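Chapter 6
Demonstration by Hand and by Remote Control

6.1 Scope of the chapter

Chapter 5 treated the arm as a machine that follows a written path. In many jobs no such path can be written in advance. Clearing a worktop is the usual case: the items differ in shape from one run to the next, and cloth has no fixed shape at all. The alternative is to have a person carry out the task through the robot and to record what the joints, the fingers and the cameras report while it is done. One complete recording is called a demonstration.

Two methods are covered. In hand guiding, the operator takes hold of the arm and moves it directly. In remote control, the operator moves a second device, the leader, and the arm follows. Section 6.2 compares the two; sections 6.3 and 6.4 deal with errors and with the choice of what to keep.

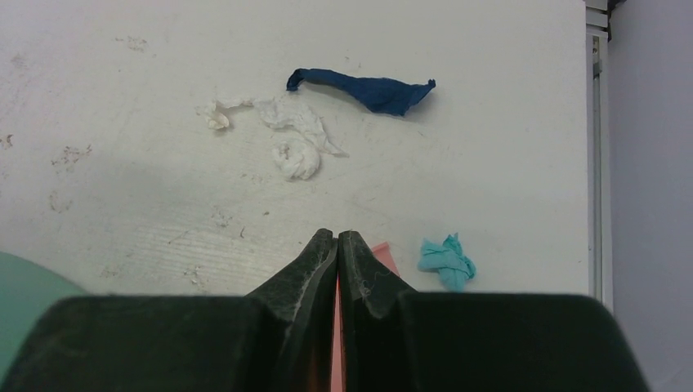 The worked material comes from the Skovberg bench, a tabletop cell used for the clearing exercises throughout Part II. Its recordings are stored in the Visisden format described in Appendix B. The July set holds 1,033 demonstrations, of which 1,003 passed the checks in section 6.4.

6.2 Hand guiding and remote control

Hand guiding needs little equipment. The motors are set to carry the weight of the arm and nothing more, and the operator feels contact with the table directly. Its main fault is that the operator's hands and sleeves enter the camera view. A policy trained on such pictures may come to depend on them, and they will be absent when the arm works alone.
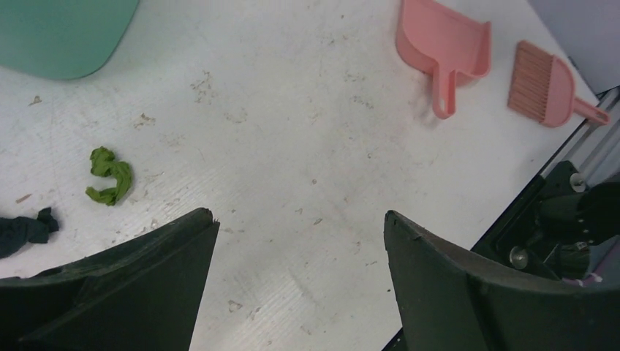 Remote control keeps the operator out of view but takes away most of the sense of touch. The operator must judge height and contact from the camera picture or from a direct line of sight to the bench. Soft and rigid items make different demands here. A crumpled green cloth may be gripped at almost any fold, whereas the pink dustpan has a narrow handle, and the approach must be turned to suit it. The operator should settle the angle of the wrist before lowering the arm, as late corrections appear in the record as small, repeated turns.

6.3 Alignment before closing

Let the midline of the gripper be the line halfway between the two fingertips. For a long, thin handle, the sideways error e is the distance from this midline to the centre of the handle, measured at the height of the tips. If e is large, one finger touches first and pushes the item sideways.
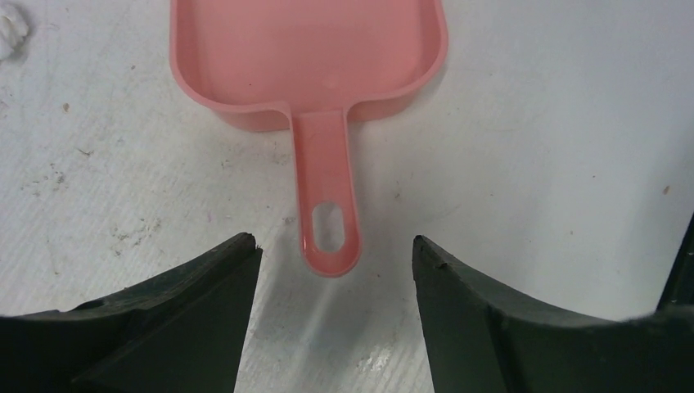

Figure 6.3 Scoop handle pointing towards the gap between the fingers.

A brief pause before closing is useful in training data. It marks the change from approach to grasp and gives the learner several frames in which e is small and the fingers are open. At 20 frames per second, a pause of half a second supplies ten such frames. Longer pauses do harm: the learner meets many frames in which the correct action is to stay still, and may stop there for good.

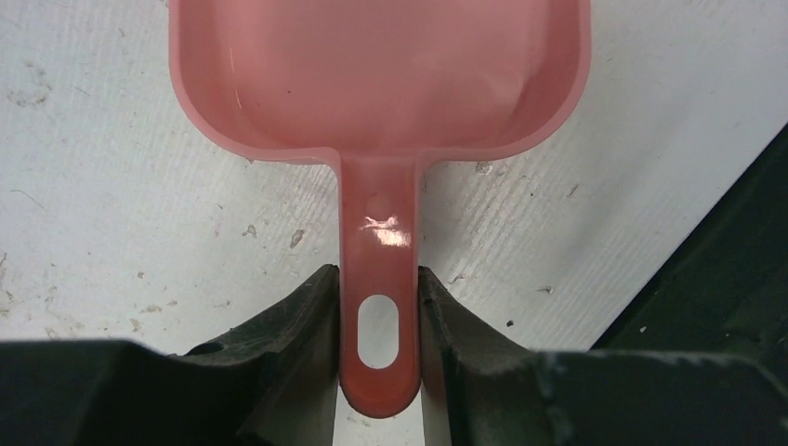 Prajapati objects that deliberate pauses teach the operator's habit and leave the task itself unlearned, and would have them trimmed from the record before training. The objection has force where the controller receives a history of past frames. With a single frame as input, trimming removes the very examples that show what an aligned gripper looks like, and we retain them in the exercises.

6.4 Selecting demonstrations

A demonstration is rejected if the recording has missing frames, if the leader and the arm differ by more than the permitted lag, or if the operator abandons the task. A failed grasp followed by a successful one is kept, as it shows recovery.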